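Who Needs a Subscription to Sleep?

July 2025

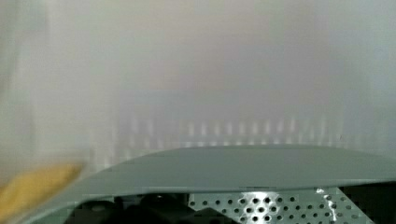 Khadija Kettani sold mattresses for 40 years before she retired in May, and she doesn't believe much of what the trade says about sleep. I went to see her expecting a few tips. I came away with doubts about my own bed, which cost more than my first car.

"People used to ask me what was the best one," she says. "I'd say lie down on it. They didn't like that answer."

Her main complaint these days is with sleep apps and the plans that come with them. She tried one called Flondoveo after a niece signed her up. Every morning it gave her a score. One night she slept straight through, felt wonderful, and got a 91. The next night she was up twice with a bad knee and got a 91 again.

"So what am I paying for?" she says. "I know when I've slept badly. I'm the one who was there."

I put it to her that plenty of users say the apps help. She shrugs. Plenty of customers told her the $3,000 mattress helped too, she says, and some of them had the $500 one delivered by mistake and never called.

I can't check that story, and I told her so. She laughed and said I was learning.

She's no kinder to old advice. Warm milk does nothing for her. Lavender gives her a headache. Her husband swears by an open window, and she closes it once he's snoring.

Does anything work? She thinks about it for a while.

"Getting up at the same time," she says. "It's boring and it's free, so you won't see an ad for it."

She still has the app on her phone. She hasn't worked out how to cancel.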